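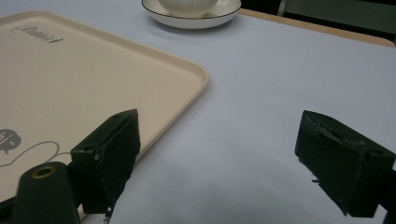 Skosier fait voyager le goûter : la tournée « Quatre heures chez vous » reprend en août

C'est avec une joie que nous avons bien du mal à cacher que la maison de thé Skosier annonce le retour de sa tournée d'été, celle qui mène notre équipe de village en village, avec ses bouilloires, ses brioches et ses confitures – et toujours un peu trop de bagages !

L'an dernier, 783 gourmands sont venus s'asseoir avec nous, souvent pour une petite heure, parfois pour tout l'après-midi. Cet été, la tournée fera halte dans 67 communes, des bords de la Govar jusqu'aux hauteurs de Trurka, où le marché couvert nous ouvrira ses portes dès 16 heures.

« Ma grand-mère posait toujours une tasse de plus sur la table, au cas où quelqu'un passerait, raconte Leonie Kasten, fondatrice de la maison. Je crois que toute la tournée vient de là, de cette tasse en plus et des voisins qui finissaient par s'asseoir. »

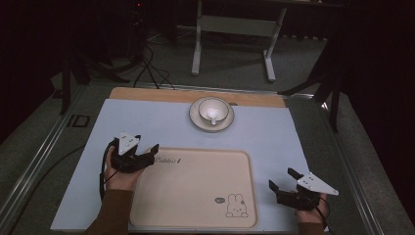 Une carte courte et de saison

Henrik Schmieder, notre pâtissier, a composé pour l'occasion quatre goûters, dont une brioche au miel de sarrasin et un sablé à la prune qu'il remet sur le métier depuis le printemps. Les thés et les infusions sont assemblés à l'atelier de la rue Reuter, et les enfants auront leur chocolat, bien mousseux, comme il se doit.

Informations pratiques

Entrée libre, goûter à prix doux. Chaque halte peut accueillir jusqu'à 200 personnes et il est conseillé de réserver, surtout pour les familles nombreuses. Le calendrier des étapes est affiché dans les mairies participantes et dans notre boutique de Trurka.

Contact presse : Leonie Kasten, maison Skosier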